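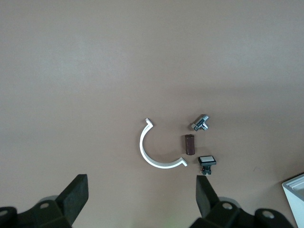

Boonmee Chuensuk asked after last week's class whether you can price a house off the suburb median and leave it at that. Short answer no. Long answer is most of this handout.

Week 4 - Comparable sales, small subdivisions
Handout, version of 15/08/2018

Read before the tutorial. Bring a calculator, phones are fine.

1. Why the median misleads

Median = middle sale of whatever happened to sell. Not the middle house. In a quiet quarter only the small units move and the median drops, though no one's home lost a cent. Sorkorstead is our running case all term: 116 lots in the old stage, 164 in the new one. Old stage hardly turns over. New stage does, because the first buyers are trading up. So the "Sorkorstead median" is mostly a new stage figure and tells you very little about a brick place on the old side of the creek.

Look at how many sales sit behind a median before you quote it. If the report doesn't say, ring and ask.

2. Picking comparables

Order to work in:
- same stage or same street first
- sold in the last six months, twelve if you're stuck
- land size near enough, then floor area
- same number of bedrooms, or adjust
- condition, going by inspection and not by the ad

Three good ones beat eight poor ones. Leave out sales between family members, mortgagee sales, and anything sold with furniture or a business attached, unless you can strip that part out. Asking prices are not sales. I took marks off for this last year and will agian.

3. Adjustments

Always adjust the comparable toward the subject property, never the other way round. If the comparable has a second bathroom and the subject doesn't, take value OFF the comparable. Half the class gets the sign backwards the first time. Write "comp better, subtract" in the margin until it sticks.

Worked bit. Subject is in Trotitz, no garage. Comparable one street over has a single garage and is otherwise the same. Local evidence puts a garage at so much, you subtract it, done. Where does the local evidence come from? Paired sales. Two houses alike apart from one feature, compare the prices. Building cost is a check only. A pool costs plenty and may add next to nothing.

Land: don't use a flat rate per square metre across big gaps. Going from 500 to 2,000 square metres does not give you four times the value unless the block can be subdivided, and then you're doing a different excercise (week 7, highest and best use). Check the zoning before you write anything down.

4. Location inside the subdivision

Things students skip:
- through road or court
- which way the backyard faces
- easements, read the plan
- walk to the shops, or drive?
- school catchment line. In Trotitz it runs down the middle of a street, odd side and even side are zoned to different schools
- strata or body corporate fees, if any

Leonie Lüthi's notes on catchment boundaries are in the shared folder, pages 3 to 6 are the ones you want. Her Srisuk maps are older, use them for the method only.

5. Reconciling

You'll end up with a range. Don't average it. Give the most weight to the comparable that needed the fewest adjustments and say why in a sentence or two. Total adjustments getting large? Probably a bad comparable, go back to section 2.

For the tutorial

Value the three bedroom place in the Sorkorstead packet, old stage. One page, table plus a short paragraph. Name the sales you threw out as well as the ones you kept. Pairs are OK, both names on the sheet.

Assignment 1 is the Stovedero townhouses, due in October, sheet to follow. Read up on strata levies before then.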